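What Is Light Therapy for Newborn Babies?

Some babies are born with skin that looks yellow. Doctors call this jaundice. It comes from bilirubin, a yellow substance the body makes when it breaks down old red blood cells. A new baby's liver is still learning to clear it away.

At the Halvorsen Children's Clinic, these babies may rest under a special blue light. The light changes the bilirubin in the skin so that it can leave the body more easily.

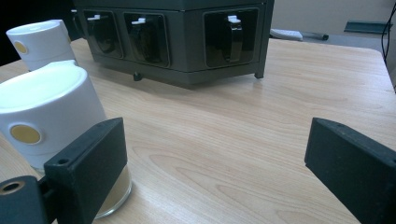
Canan Bilgin asked whether the light hurts, and whether it is like a sunlamp. It does not hurt. The lamps used for this treatment are made to give blue light and are different from sunlamps. The baby wears a diaper and soft eye covers.

Many babies need the light for 2 days or less. Nurses take small blood samples to check the bilirubin level. Parents can still feed and change the baby during breaks. Brothers and sisters should ask a nurse before touching the equipment.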